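Über uns

Also gut, irgendwann musste ich diese Seite ja mal schreiben! Drei Jahre lang stand hier nur »Text folgt«, und ein paar von euch haben mich (völlig zu Recht) damit aufgezogen.

Narko ist eine kleine Schreib- und Sprachschule für Erwachsene. Wir sitzen im Hinterhaus in der ehemaligen Näherei Garrido, zweiter Stock, die Treppe knarzt, und wer im Winter kommt, zieht bitte die Schuhe aus, der Dielenboden ist frisch geölt. Angefangen habe ich mit einem einzigen Abendkurs, »Briefe schreiben, die jemand lesen will«, und ich war mir sicher, dass ich den nach einem Sommer wieder einstelle. Dann kamen im Juli so viele Anmeldungen, dass ich Klappstühle vom Nachbarn leihen musste. Die Klappstühle habe ich immer noch, fällt mir gerade ein.

Was wir machen: Wir schreiben. Viel und mit der Hand, zumindest am Anfang. Bewerbungen, Beschwerden, Einladungen, Familiengeschichten, Reden für die silberne Hochzeit, alles, was im Leben so anfällt und wovor man sich gern drückt. Daneben gibt es Deutschkurse für Leute, die die Grammatik längst können und trotzdem beim Elternabend lieber schweigen. Die liegen mir besonders am Herzen, ich habe selbst einige Jahre im Ausland gelebt und kenne das Gefühl, beim Bäcker immer dasselbe Brot zu kaufen, weil man das andere nicht aussprechen kann!

Wie der Unterricht läuft? Ein Heft und ein Stift reichen. Ein Lehrbuch benutzen wir nur in den Deutschkursen, und auch dort überspringe ich gern mal ein Kapitel, wenn es um Hobbys von Austauschschülern geht. Am Anfang jeder Stunde schreiben alle zehn Minuten ohne abzusetzen, danach liest vor, wer mag. Wer nicht mag, trinkt Tee. Rote Korrekturen gibt es bei mir keine, ich nehme Bleistift und schreibe Fragen an den Rand. Manche finden das anfangs furchtbar und wollen lieber eine Note (die gibt es aber auch auf Nachfrage nicht).

Vor zwei Jahren kam dann unser Schreibarchiv dazu, das wir Cultdale genannt haben, fragt bitte nicht, der Name stammt aus einer Übung mit verdrehten Silben und ist einfach hängen geblieben. Darin liegen inzwischen 1.268 Texte aus den Kursen, alle freiwillig abgegeben, viele ohne Namen. 167 davon sind Rezepte, was mich bis heute freut. Wer in der Schule ist, darf jederzeit darin blättern. Ausleihen geht leider nicht mehr, seit eine Mappe in der Straßenbahn liegen geblieben ist.

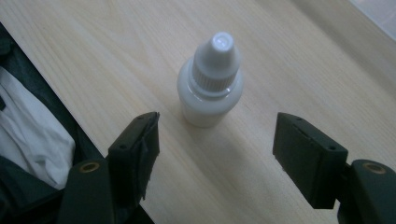
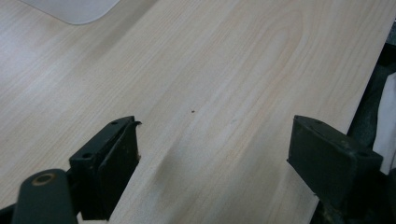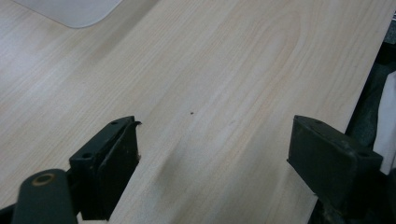
Helle Holzflächen, auf allen drei Bildern.

Ach ja, das Geld. Ein Kurs kostet 100 Euro, egal ob Schreiben oder Deutsch, und wer das gerade nicht hat, schreibt mir kurz, dann finden wir eine Lösung. Ratenzahlung geht immer. Einzelstunden biete ich nur noch selten an, mir fehlt schlicht die Zeit, und in der Gruppe macht es mir auch mehr Spaß.

Einmal im Jahr fahren wir übrigens ein verlängertes Wochenende nach Gukside, in ein Haus mit schlechtem Handyempfang und sehr gutem Apfelbaum. Dort wird geschrieben, gekocht und abends vorgelesen. Die Plätze sind jedes Mal schnell weg, also meldet euch früh, am besten per Mail. Ans Telefon gehe ich während der Kurse nicht, aber der Anrufbeantworter läuft und wird abends abgehört!

Stand: 3. September 2019

Zuletzt erschienen
Anmeldung für die Herbstkurse ist offen
Gukside: Was in den Koffer gehört
Neu im Cultdale-Archiv: Briefe an Vermieter
Warum wir mit Bleistift korrigieren
Der Weg zu uns ins Hinterhaus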